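Notebook index | Prev entry | Next entry | Protocols | Linen and garments | Search

Garment folding, long-strip method — running notes

Picking up from where Ngozi left the page. Still on the question of how to get a dark knit or sweatshirt-weight piece down to a strip that stacks without fanning out at the far end. Brikthorpe want a written method for the packing room and so far we have four versions of it, all in different handwriting, one on the back of a delivery note.

What we agree on: lay flat, smooth from the collar down, sleeves in, then sides to middle. What we don't agree on: whether to halve it lengthwise again before the roll or after. Irena says before. Szymon says after, and says it loudly. I have done both and prefer Irena's for anything heavy. For thin stuff I don't think it matters and we should stop arguing over it.

Creases. Most of ours start in the second fold and not the first. If the edge isn't lined up at the far end it gets dragged crooked and you see it on the shelf. Holding the far end down while the middle gets squared up helps a lot. Put this in the method, nice and early, not as a footnote like last time.

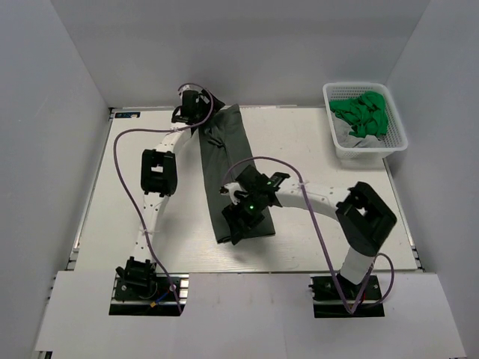 Tostmont, 23 April 2021

Dark gray piece done as the long narrow strip, lying on the diagonal. Far end held, middle gripped. A few creases still in it. I'd call the width good for the shelf boxes, but the diagonal is a bad habit — next person picks it up at an angle and the whole thing opens. Square to the front edge please, all of us, me included.

Basket in the back right corner, the white mesh one. Bright green cloth on top, light gray item under it. Leave it in that corner. Kazimiera likes it at the front but then you're reaching over it all day and sleeves catch in the holes.

Things to settle:

Heavy cotton. Tried Hinojosa's card template again on the old stock. Works on the first fold, useless on the second becuase the card is too wide and you can't pull it out without undoing the edge. Cut it down? Szymon has the good knife, ask him. Don't use the kitchen scissors, they chew the corner.

Dark colors. Lint shows. Wipe the tabletop between a light batch and a dark one, it takes no time. White top is good for seeing the outline of a dark garment, less good for white tees, where I keep losing the hem. Halina suggested a gray mat for the light things. Fine by me if it lies flat. The last mat curled at both ends and we spent a morning fighting it.

Order of colors in the basket — doesn't matter for folding, does matter for the shelf. I'd sort before and not after. Ngozi sorts after. Her shelf looks better than mine so maybe I'm wrong, will try it her way on the next lot.

Wording for the method, draft, pls mark up:
Lay the garment face down and smooth it out.
Sleeves straight across the back, cuffs inside the side seams.
Sides to the middle, edges meeting, no overlap.
Halve lengthwise. Hold the far end before you touch the middle.
Press along the strip with a flat hand, near end last.
Fold or roll to box length.

Halina wants a line in there for hoods. I don't have one. Hood down into the body before the sides come in is what I do, but it makes a lump and the strip won't lie level. If anybody has something better write it here, I'm leaving a gap.

(K.B. — hood folded to a triangle first, then down. Less lump. Not none.)

OK, use Kazimiera's for now.

Stock. Order 1651 is the shelf boxes, 100 of them, the shorter kind. Dranden sent the long kind in December and we are still tripping over those. Check the label before signing anything. Tissue: 25 sheets left in the drawer, the rest has gone somewhere, probably upstairs.

Also the steamer wants descaling agian. It spat on a pale shirt and left a mark, I've put the shirt to soak in the left sink — don't empty it.

Next: same strip method on the fleece, edges square this time, template cut down if I can get the knife. Irena to read the draft before it goes to Brikthorpe. Szymon too, or we'll never hear the end of it.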